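Nasamton: Datensatz zur beidarmigen Handhabung von Bettwaren

Datenblatt, Fassung zur Veröffentlichung vom 23. März 2019
Verantwortlich: Ida Hamann (Datenerhebung), Arne Hollmann (Auswertung und Pflege)

Zweck des Datensatzes

Nasamton umfasst teleoperierte Aufzeichnungen eines zweiarmigen Roboters beim Ordnen von Betten in möblierten Wohnräumen. Der Datensatz dient der Untersuchung von Lernverfahren, die aus Vorführungen eine Bewegungsstrategie für verformbare Gegenstände ableiten. Im Mittelpunkt stehen Decken, Kissen und Laken, deren Lage und Form sich mit jeder Berührung ändern und für die sich eine Greifpose nicht aus einem festen Objektmodell berechnen lässt.

Die Veröffentlichung richtet sich an Forschungseinrichtungen. Für sicherheitskritische Anwendungen, insbesondere für Betten, in denen sich Personen befinden, ist der Datensatz weder vorgesehen noch geprüft.

Umfang

Episoden insgesamt: 1.000
Davon zur Prüfung zurückgehalten: 102
Episoden mit nachträglich korrigierter Annotation: 235
Aufgabentypen: 8

Die Aufteilung in Trainings- und Prüfdaten erfolgte nach Räumen. Kein Raum kommt in beiden Teilen vor. Wer eine eigene Aufteilung verwendet, wird gebeten, dies in der Veröffentlichung anzugeben.

Erhebung

Die Arme werden durch eine Bedienperson über das Steuerpult Zamo geführt. Aufgezeichnet werden die Gelenkwinkel beider Arme, die Öffnung der Greifer, die Sollwerte des Pults sowie das Bild der Kopfkamera. Sämtliche Datenströme tragen einen gemeinsamen Zeitstempel. Vor Beginn jeder Episode legt die Bedienperson den Aufgabentyp fest; ein Wechsel innerhalb einer Episode ist nicht zulässig.

Die Ausgangslage der Bettwaren wird nicht vereinheitlicht. Decken können gerollt, gefaltet oder zusammengeschoben sein, und bedruckte Stoffe sind ausdrücklich zugelassen. Gerade Muster und Schriftzüge erschweren die Segmentierung, wenn sie durch Falten unterbrochen werden. Für die Aufgabe »Decke lösen« gilt der Randkontakt als eigener Abschnitt: Er beginnt mit der ersten Berührung des Stoffes und endet, sobald der Greifer sich wieder entfernt oder die Decke angehoben wird. 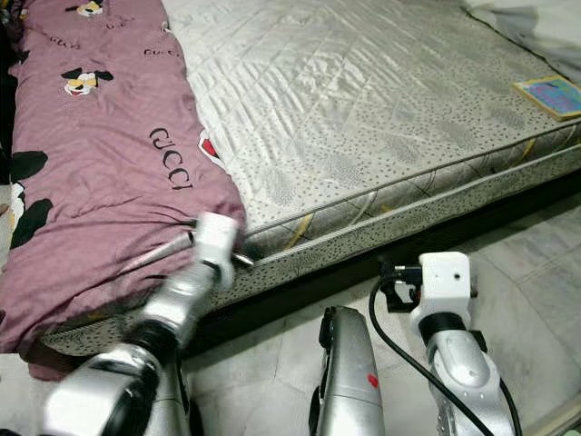

Abb. 1: Randkontakt des linken Greifers an einer gerollten Decke; der rechte Arm hat keinen Kontakt zum Bett.

Annotation

Jede Episode wurde von zwei Personen unabhängig in Abschnitte gegliedert. Bei abweichenden Grenzen entschied Arne Hollmann nach Sichtung der Gelenkdaten. Die Abschnitte tragen die Bezeichnungen Annäherung, Kontakt, Transport, Ablage und Rückzug. Eine Episode muss nicht alle Abschnitte enthalten. Abgebrochene Versuche wurden beibehalten und im Feld »Ergebnis« als solche gekennzeichnet.

Die Korrekturen im August betrafen überwiegend den Übergang vom Kontakt zum Transport. In der ursprünglichen Fassung war der Beginn des Transports an die Greiferöffnung gebunden, was bei geschobenen Kissen zu falschen Grenzen führte. Maßgeblich ist nunmehr die Bewegung des Stoffes im Kamerabild.

Referenzverfahren

Als Vergleichsgrundlage liegt das Verfahren Skinner bei. Es sagt aus Kamerabild und Gelenkstellung eine kurze Folge von Sollwerten für beide Arme voraus. Ein zweites Verfahren, Burkthorpe, behandelt die Arme getrennt und stimmt sie erst in einem nachgelagerten Schritt aufeinander ab. In unseren Versuchen erwies sich Skinner bei Decken als zuverlässiger, während bei Kissen kein belastbarer Unterschied festzustellen war. Schwierig blieben für beide Verfahren Lagen, in denen ein Kissen an einem Kopfteil anliegt und nur von einer Seite zugänglich ist — hier ist der Weg des näheren Arms stark eingeschränkt.

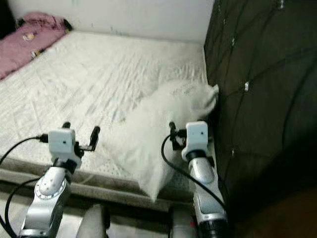

Dürfen die korrigierten Episoden zusammen mit den übrigen zum Training verwendet werden?
Sie sind den übrigen Episoden gleichgestellt und können ohne gesonderte Behandlung verwendet werden, sofern sie nicht zum zurückgehaltenen Teil gehören.

Bekannte Einschränkungen

Kräfte an den Greifern wurden nicht gemessen. Bei schnellen Armbewegungen tritt Bewegungsunschärfe auf; betroffene Bilder wurden nicht entfernt. Die Kopfkamera erfasst den Raum unterhalb der Matratzenkante nur teilweise, sodass herabhängender Stoff verdeckt sein kann.

Nutzung und Kontakt

Die Nutzung ist für nichtkommerzielle Forschung gestattet. Eine Weitergabe in veränderter Form bedarf der vorherigen Zustimmung. Hinweise auf fehlerhafte Abschnittsgrenzen sind unter Angabe der Episodennummer an Ida Hamann zu richten.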